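Re-taping the finger pads on the Okau cell

I gave the shirt-folding cell a proper going-over in June and loved every minute of it! Two arms, one aluminium frame, and a list of little jobs I'd been saving up. Fingers first, then the wrist cameras, then cables. 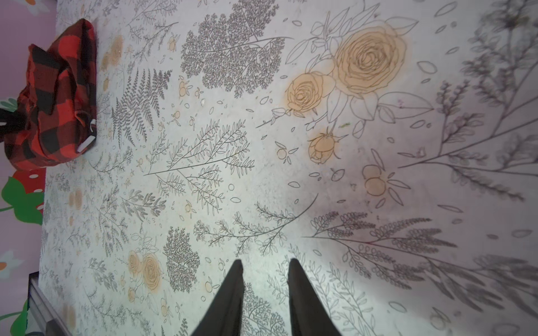
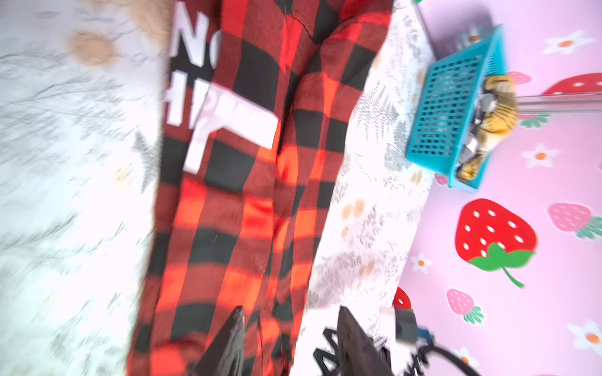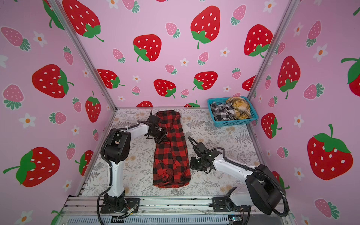 How often do the finger pads need changing?

Every 300 folds on my cell, sooner if the tips start sliding off a collar. I peel the old tape, wipe the finger down, leave it for 20 minutes and press on fresh Galach grip tape. Then I re-zero the gripper, as new tape makes the closed position slightly thicker.

The counter said 1,153 when I began, so I was well overdue (oops). Next up is the left shoulder bolt, and I've already got the Juhász torque key out for it.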